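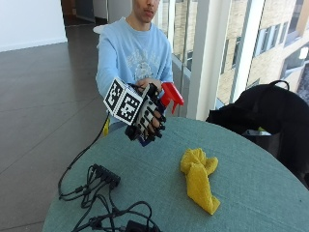 3.2 Recording the bottle task

I'll start with the glove, as most of our time on the Drakos class project went there. The wearer puts a black sensor glove on the right hand, with rigid links along the fingers and a white cube on the back carrying square printed markers. Finger joints come from the glove and the position of the hand comes from the cube. In theory that's all you need! In practice you also need a table big enough for the cables, and we went through a few tables before we settled on the round one by the windows at Prendstead.

The task itself is pretty humble. There's a spray bottle and a yellow cloth, and the student picks up the bottle, aims it, squeezes the trigger, puts it down and wipes. We borrowed the task from last year's section, who did it with tape marks on a flat bench in the Jedport lab (their write-up calls it "spray and wipe", and I've kept the name). We dropped the tape marks and let people put the bottle wherever they liked. I was outvoted on this and I'm glad I was, although it made the labeling slower.

A take counts from the moment the fingers leave the rest pose until they're back in it. We kept everything else out, including the long stretches of people fiddling with straps. By the end we had 1397 takes on disk, and 981 of them made it through the checks in Section 3.4. The biggest single cause of rejects was the cube. When the wearer rolls the wrist inward, the marker faces turn away from the fixed camera and the pose starts to jump. We tried smoothing over the gaps, but a smoothed guess through the squeeze is worse than no data at all, so those takes went in the bin.

3.3 The gripper view

For the second half of the project we used the hand-held gripper with its own wide-angle camera. The lens gives a round picture with a thick black border, and straight window bars come out as curves. I spent an embarrassing amount of time trying to flatten this out before training. The Skandivby team, who share our class server, said they just feed the round picture in as it is. We tried that in October and got the same error on the held-out takes, so I deleted my nice undistortion script and moved on.

What did matter was how much of the view the bottle takes up. Held this close, it blocks most of the table, and the network has to work out the tilt from the spout and a bit of red trim along the dark body (Figure 4).
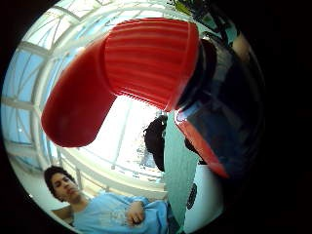 Figure 4. Gripper view of the bottle, with the red spout curving in from the upper right.

You'll notice the background is busy too — window bars, a person, a plant along the top. I worried that the model would learn the room and ignore the bottle. To test this, we masked out everything except the bottle in 19 takes and ran the trained model on those. The tilt estimate got a little worse, so the room is clearly helping somewhat, and I'd like to see that tried somewhere other than Prendstead before anyone leans on our numbers.

The other thing I'd flag is glare. The ridges on the cap pick up highlights, and with a big bright window behind them the edges that the tracker likes best can wash out. Figure 5 is a fairly typical view from the set, and I'd call it a medium-hard one.

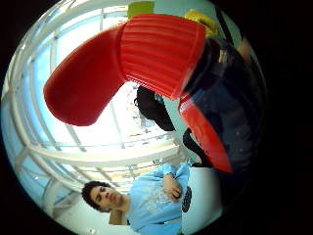
Figure 5. The ribbed red cap close up against the window wall.

We locked the exposure after the first batch, and that helped with the spout but made the dark body even darker. If I were setting this up again I'd turn the table so the wearer faces the glass, and I'd do it before recording anything. Exposure settings for each batch are listed with the rest of the camera notes in Appendix B.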